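Household Skills, Unit 4: Laundry Hardware
Course handout, Skenutier Evening School
Category: Handouts > Home & Laundry > Small Things

Bring this sheet on Tuesday. Bring a pencil too. The school's pencils have gone wherever the school's pencils go.

1. Why a whole unit on clothespins

Last week we did the washing machine, and everyone paid attention because the washing machine is expensive. The clothespin is cheap, so it gets left outside in all weathers, stepped on, and then blamed for the gray stripe across a good shirt. The stripe is dirt. It came off the pin. The pin got it from the line, and the line got it from the sky and the birds.

A bag of 100 pins will outlast most of the shirts it holds up if somebody rinses it now and then. At my house this happens in February, when there is nothing on the line and no excuse left.

2. Parts of the pin

Jaws: the end that grips.
Handles: the end you squeeze.
Spring: the metal bit at the hinge. When a pin fails, look here first. Plastic goes brittle in the sun, but a spring that has slipped out of its seat can be put back in by anyone with two thumbs and some patience.
Holes: many plastic pins have round or oval openings in the arms. They save plastic and collect lint.

3. Sorting and soaking

You need a basin, a flat floor or counter, and water. Any basin will do as long as it is wider than it is deep. If you have to fish for pins up to the elbow, you have chosen a bucket.

Sort by color before you start. Color has no effect on the washing. It does tell you at a glance which batch you have finished, and it keeps the students at the Jendis table from arguing with the students at the Sfeir table over whose pins are whose.

Clothespins and the teal basin:
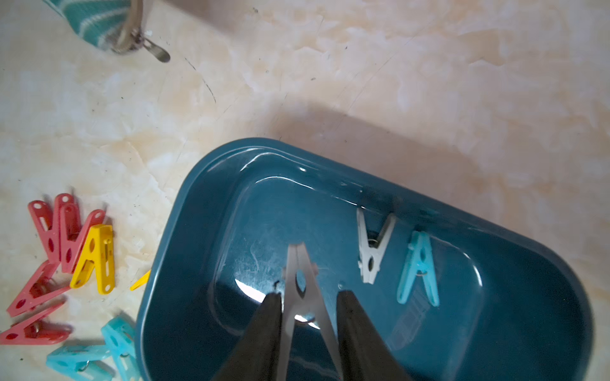
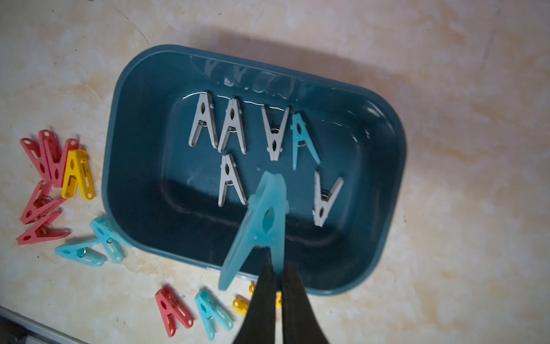

Use a shallow layer of water, enough to cover the pins lying down. Deeper water cleans no better and ends up on your socks. One drop of dish soap is plenty. Past students have used a generous squeeze and spent the rest of the evening rinsing.

Leave them for 11 minutes. I picked 11 because people told to wait ten will wait seven. Then work each pin open and shut a few times under the water so the hinge gets rinsed as well. An old toothbrush helps with the holes. Mark it clearly as the old toothbrush.

4. Drying

Spread the pins on a towel with the springs facing up where you can manage it. Do not put them straight back in the bag. A damp spring rusts, rust comes off on pillowcases, and then we are back to section 1. Yes, you may hang the clothespins up with clothespins. Everyone tries it once.

5. Before next class

Go through your own pins at home and make two piles, working and not working. Try to fix three from the second pile. Write down what was wrong with each. "Old" is not an answer.

Read the pages on line tension in the Gelora booklet, skipping the part about pulleys, which we will do badly together in Unit 5.

Questions: leave a note at the front desk, Skenutier Evening School | Copyright Skenutier Evening School | Back to top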